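Garden Safety Checklist for Spring Opening, with Comments

Lolau Garden, lower beds, pond side and tool shed
Checked in May, before the first open Saturday

How to read this list: OK means no work is needed. FIX means it must be done before visitors come. WATCH means it is good enough today, but look again next month. My comments are under each point. Please write your own below mine and do not erase the old ones, they help to see if a problem comes back.

1. Main path from gate to rose bed
Result: FIX
Two paving stones near the gate have lifted on one side, I think from the frost. A person with a stroller will catch the wheel there. Take them up, put new sand, and press them level. The rest of the path is firm under the foot.

2. Steps to the pond
Result: WATCH
The steps are solid but the moss is growing again on the shady side. I brushed it with a stiff broom and clear water. Please do not use the moss killer from the shed here, because it runs directly to the pond with the rain.

3. Handrail at the steps
Result: OK
I pushed it with my full weight in 3 places. It does not move. The screws were replaced last fall and have no rust.

4. Pond edge and net
Result: FIX
The net is torn at the corner where the iris grow. The hole is big enough for a small child's foot. Order the same net as before from Numska, the strong kind and not the bird net. Until it is here, the low fence must stay closed on this side.

5. Old apple tree
Result: WATCH
One thick branch over the bench has a crack on the upper side. It still has leaves and the wood is not soft when I press with the screwdriver. Still I moved the bench away from it. If we get strong wind, close this corner until somebody has looked at the branch.

6. Poisonous plants and labels
Result: FIX
The foxglove and the monkshood are coming up well, but both labels are gone. Write new ones with the paint pen, the other pen washes off in one season. The monkshood is also too near to the path. It is too late to move it this spring, so tie it back and mark it for moving in the fall.
Comment: gloves for everybody who works in this bed, also for short jobs.

7. Stakes and canes
Result: OK
All canes lower than eye level of an adult have a cap on the end. I found two caps on the ground and put them back. The spare caps are in the jar on the shed window.

8. Hoses and outside faucet
Result: FIX
The long hose from Lynch lies across the path when it is used. Hang it on the wall hook after every watering, also when you plan to come back in 30 minutes. The faucet drips a little - a new washer should be enough.

9. Electric outlet by the greenhouse
Result: OK
The cover closes fully. I pressed the test button and the power went off as it should. Extension cords stay inside the greenhouse when it rains, without exception.

10. Tool shed
Result: WATCH
Rakes and forks are hanging with the teeth to the wall, very good. The Skandex hedge trimmer has its blade cover on. The shelf with fertilizer is too full and bends in the middle. Put the heavy bags on the floor, on the pallet, so they stay dry.

11. Garden chemicals
Result: FIX
One bottle has no label and I do not know what is in it. Do not open it and do not pour it in the drain. I have put it in the locked cabinet, in a bucket, and it should go to the hazardous waste day. The cabinet key is number 122 on the board.

12. First aid box
Result: FIX
The eye wash is past its date. Bandages and tweezers are complete. The tick card is missing, please buy a new one.

Open points to do first: 1, 4, 6 and 11. The others can wait one week, but point 12 is cheap and quick, so maybe take it together with the washer for the faucet.
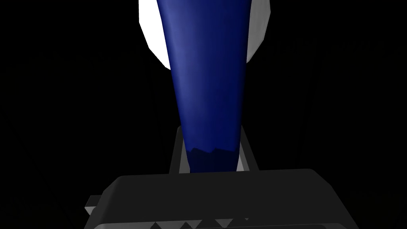
When the stones at point 1 are level again, please walk over them once after heavy rain and write here if the sand has washed out. Last year I had to do the same place two times.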